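Dezembro, 22h

Dormi mal e comecei tarde. Passei a manhã a rever o capítulo sobre enriquecimento alimentar para gatos alojados em gatil, que a Akua Mensah devolveu com anotações nas margens. A objeção principal é de método: uso "tempo de interação" e "tempo de contacto" como sinónimos ao longo do texto. Tem razão. Contacto é a pata ou o focinho no objeto. Interação inclui a fixação visual, a aproximação e a espera junto à abertura. Corrigi as ocorrências uma a uma, porque a substituição automática estragava as citações do relatório de Pruninbridge.

A segunda objeção diz respeito ao diâmetro das aberturas. Escrevi que o furo deve deixar passar o membro anterior até ao cotovelo, sem indicar como se mede. Acrescentei um parágrafo: mede-se a largura da pata em carga, com o animal de pé, e soma-se uma folga. O furo demasiado justo é o pior dos casos, pelo risco de retenção. O demasiado largo apenas facilita a tarefa. 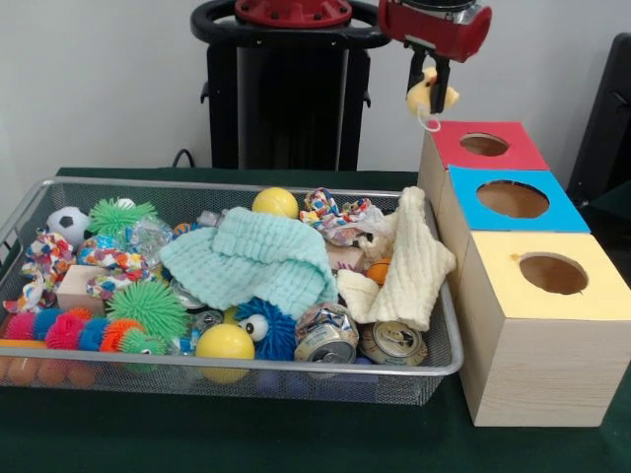
Caixas com aberturas redondas, cesto de rede e um pato de borracha amarelo.

À tarde, telefonema do Wayne Entwistle sobre a ventilação do pavilhão antigo. O sensor de humidade da parede norte continua a dar leituras superiores às do sensor portátil. Trocámos os dois de posição na semana passada e a diferença acompanhou o aparelho, o que exclui a parede. Fica por calibrar. Até lá, não uso essa série no anexo. O Wayne queria corrigir por subtração simples; não aceitei, dado que o desvio não é constante ao longo do dia e aumenta quando o aquecimento arranca.

Discutimos também a desinfeção. O protocolo em vigor não distingue materiais porosos de não porosos. Borracha e plástico rígido vão à lavagem e seguem para o desinfetante com o tempo de contacto do rótulo. Tecido lava-se à máquina, em separado. Cartão não se recupera: entra, usa-se com um animal e sai para o lixo. A regra está escrita desde a primeira versão, mas numa nota de rodapé que aparentemente só eu li. Passa para o corpo do texto, a abrir a secção. 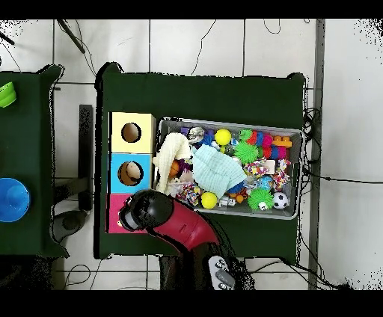 Furos redondos à esquerda, brinquedos à direita.

Retomei depois os dados do Obed Korletey. Ele registou sessões de 20 minutos, com amostragem instantânea. O ficheiro tem 400 linhas e uma coluna de observações em texto livre que vai dar trabalho, pois "cheira", "cheirou" e "olfação" são a mesma categoria. Fiz a recodificação até às seis da tarde. Restam as linhas com duas condutas em simultâneo, para as quais não previmos regra. Proposta minha: vale a conduta de maior intensidade, e a outra fica em coluna secundária. O Obed prefere excluí-las. Na minha opinião, a exclusão enviesa a amostra contra os animais mais ativos.

Resultado provisório, a confirmar: o interesse por um objeto cai depressa quando ele fica no alojamento de um dia para o outro, e recupera em parte após uma pausa. Nada de novo na literatura. Interessa-me mais a duração da pausa. Com as folgas que temos no calendário, as pausas variaram até 5 dias, sem desenho prévio, e não consigo separar esse efeito do da mudança de tratador. Anotei-o como limitação.

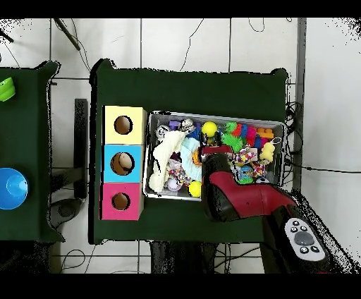

Bolas e brinquedos com picos em várias cores, junto às caixas.

Ao jantar, sopa de nabiça e pão de anteontem. Li metade do artigo da Akua Alhassan sobre textura e preferência. Boa secção de métodos, gráficos ilegíveis a preto e branco. A escala de textura é ordinal e ela calcula médias. Vou escrever-lhe amanhã a perguntar se tem as frequências por classe.

Pendências. Pedir à Kyei a ficha técnica da borracha, em particular a dureza e a resistência ao calor. Confirmar com o Wayne a data da calibração. Refazer a tabela de rotação, que está organizada por objeto e devia estar organizada por alojamento; tal como está, o tratador tem de a percorrer inteira para saber o que coloca em cada porta.
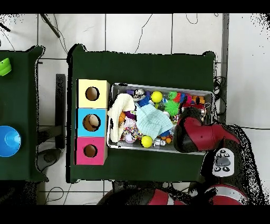 A tabela nova terá quatro colunas: alojamento, categoria do objeto, data de entrada, data de saída. Tirei a coluna "reação", que vinha preenchida com "gostou" em quase todas as linhas e não servia para nada. Quem quiser registar comportamento usa a folha de observação.

Dor no pulso direito outra vez, do rato. Mudei-o para a esquerda e perdi velocidade. Gravei a versão revista do capítulo no disco externo às 21h40 e enviei cópia à Akua Mensah, sem o anexo da humidade.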